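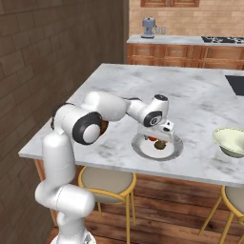

O braço do projeto Nkuna sobre um prato com alimentos, na cozinha simulada.

Duzentos milissegundos a mais

Um erro de tempo passou despercebido em um robô de cozinha enquanto todas as tarefas eram dadas como cumpridas

Na planilha, a tentativa aparecia em verde. A fruta tinha sido levada para o prato e o programa marcava a tarefa como concluída. Foi preciso abrir o registro das forças, uma coluna que a equipe quase não consultava, para ver que a garra tinha continuado a descer depois do primeiro contato e tinha apertado a fruta contra a louça com uma força que uma fruta de verdade não suportaria.

O caso ocorreu no Nkuna, um projeto da empresa Liston que prepara braços robóticos para cozinhas domésticas. Antes de chegar a uma casa, o braço trabalha em uma cozinha feita no computador, com ilha de mármore, bancos e cafeteira. Ali ele pega frutas e as muda de lugar, muitas vezes por noite, sem que uma pessoa acompanhe cada movimento. Os resultados chegam de manhã, às sete horas, em forma de resumo.

O resumo respondia a uma única pergunta: a fruta está no lugar pedido? Em maio, a Liston decidiu transferir o mesmo controle para um braço real, no laboratório de Rirkthorpe. Na primeira manhã, um prato de cerâmica se partiu. Ninguém se feriu, porque o ensaio era feito atrás de uma grade, mas o trabalho foi suspenso no mesmo dia e a equipe voltou aos registros da simulação.

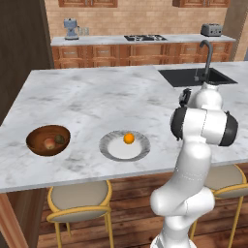
A revisão abrangeu 272 tentativas, todas com resultado positivo no resumo. Em 62 delas, a força vertical tinha ultrapassado o limite definido pela própria equipe. O problema já estava lá, portanto, muito antes do prato quebrado. Na cozinha simulada a louça não se parte e a laranja não se abre. O excesso de força deixava somente um número em uma coluna.

A causa foi encontrada no Levis, o módulo que recebe o sinal de contato e manda parar o pulso. Em uma atualização, as leituras da garra passaram a ser filtradas para retirar o ruído. O filtro cumpria bem essa função, mas guardava as medidas por um tempo antes de as entregar. Entre o toque e a ordem de parada ficavam 200 milissegundos. Para um braço que desce devagar, isso representa poucos milímetros. Quando há um prato duro embaixo, poucos milímetros bastam.

O erro também não aparecia sempre, e isso explica em parte a demora. Com uma fruta sozinha, o programa escolhia um caminho lento e o atraso quase não tinha efeito. Com frutas encostadas umas às outras, o planejador mudava de estratégia: aproximava-se por cima, com mais velocidade, para não empurrar as vizinhas. 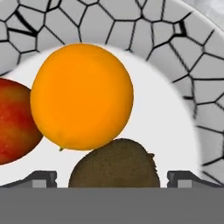 Um kiwi ao lado de uma laranja deixa pouco espaço para dois dedos rígidos. A garra precisa entrar no intervalo certo, e a altura da superfície é estimada pela câmera do pulso, que de perto vê sobretudo a fruta. Se a estimativa falha um pouco, só o contato pode avisar o programa, e era justamente esse aviso que chegava tarde.

A correção teve duas partes. O sinal de segurança deixou de passar pelo filtro e segue agora diretamente para o freio. Além disso, a simulação interrompe a tentativa quando o limite de força é ultrapassado, mesmo que a fruta termine no prato. A taxa de sucesso caiu logo na primeira noite, o que provocou, segundo o relatório interno da Liston, uma discussão longa sobre qual número se deveria mostrar aos parceiros. Ficaram os dois, o antigo e o novo, lado a lado.

Em Rirkthorpe, o braço voltou a mover-se com velocidade reduzida e com pratos de plástico. O relatório deixa uma questão aberta: as tentativas anteriores à revisão também serviram para treinar outras versões do controle, e ainda não se sabe quanto desse hábito de apertar foi aprendido por elas. A Liston pretende repetir os ensaios de cada versão antes de retirar a grade.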